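What I Learned Pricing Up a Robot Arm

September 10, 2020

I went into this with a spreadsheet and a very cheerful idea of what things cost. The arm was the big line, obviously, and I'd got quotes from Graltberg and Zoltton lined up side by side, feeling terribly organised. Then I rang Etley about grippers and the whole thing went wobbly (the quote I'd been admiring had no gripper in it at all!).

So start at the fingers and work backwards, that's my advice. What do you want picked up? If it's all one sort of box, lovely, buy the cheap gripper and go home. If it's a bit of everything, bowls and bottles and paper cups, you'll want something more forgiving, and you'll want spares. I've put down 300 pounds a year for fingertips alone and I suspect I'm being mean.

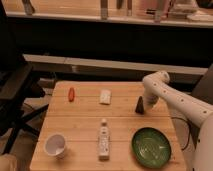

Then there's the table, which I'd budgeted at nothing, because who hasn't got a table? Well. It has to stay put while an arm swings about next to it, and the arm has to reach the far corners without tying itself in knots. I spent a happy evening with masking tape on the kitchen floor, marking out reach, and ended up wanting a smaller table and a longer arm – the expensive way round, naturally.

Delivery, fitting and training came to over 2000 pounds on the Zoltton quote, tucked away on page 2. Graltberg rolled it all into one price, so they looked dearer at first glance and weren't. Do read to the end, even the dull bits about cables.

Çetinkaya will lease you the lot for 33 months, and I was surprisingly tempted. You pay more overall, but repairs are covered, and I do like the thought of ringing somebody up when it sulks. My only grumble is the notice period, which is long and written in tiny type.

I've asked all of them to requote with the gripper, the fitting and a year of spares included, and I'm hoping to have an order in by November.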